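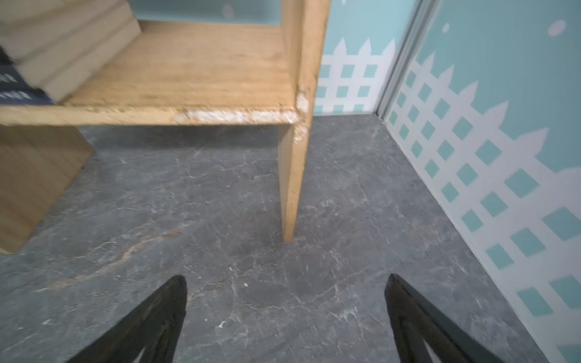
Roland Haslam held that a low shelf should be judged by its front edge, the part that hands, shoes and vacuum cleaners reach first. The remark is often repeated in discussions of unfinished pine furniture, although other writers give more weight to the joint between the board and its upright.

Low open shelf

A low open shelf is a storage unit consisting of one or more horizontal boards carried on vertical side panels that stand directly on the floor. The type has no doors and often no back panel, so that the wall behind remains visible. It is used in children's rooms, play corners, hallways and small reading areas. The term does not cover wall-hung shelves or units raised on legs or casters.

Construction

The side panels carry the load to the floor. The board may rest on top of the panels, sit in a groove cut across them (a dado), or be fixed between them with screws or dowels. A unit without a back has little resistance to sideways racking and depends on the stiffness of its joints. A rail or block below the board improves this. Long boards sag under books and are given an intermediate support.

Material

Pine is common because it is light, cheap and easily cut. It is also soft. Left unfinished, it takes up spilled water and hand grease, and the surface darkens with exposure to light. Edges chip along the grain. An example in light, unfinished pine shows a chipped and worn front edge, with white, flaking residue on the board near the upright and a scuffed, whitish spot on the panel at the joint.

White deposits on bare wood have several possible sources, among them old paint, filler, dried glue and plaster. They are identified by scraping a small area before any sanding is done. Paint of unknown age is tested for lead first.

The Garside method of edge repair uses a thin glued strip of matching wood, planed flush after the glue has set. For shallow damage, the edge is rounded over with 80-grit paper and finished with 120-grit.

Placement

Low shelves are often put in corners, where the adjoining walls limit movement. A baseboard keeps the unit away from the wall by its own thickness unless the rear of the side panel is notched. On hard floors, felt or cork pads are fitted under the panels. Patterned or textured flooring may need shims.

In rooms with a painted mural, an open-backed unit hides less of the wall than a closed one. Picket-fence and lattice designs are usually confined to the lower part of the wall, the same zone that low furniture occupies.

Dimensions

The Briresum pattern, a reference design for play corners, gives a board length of 1000 mm and a height of 377 mm. Panels are set in 15 mm from each end. The Gravitz variant has the same height but adds a second board near the floor.

Contents

Flat items such as boards, trays, puzzles and books are stored in stacks, with the heaviest placed over an upright.

See also
Baseboard
Dado joint
Garside edge repair
Lattice (decoration)
Zisov corner unit

Categories: Shelving | Pine furniture | Children's rooms

Search this encyclopedia Go Advanced search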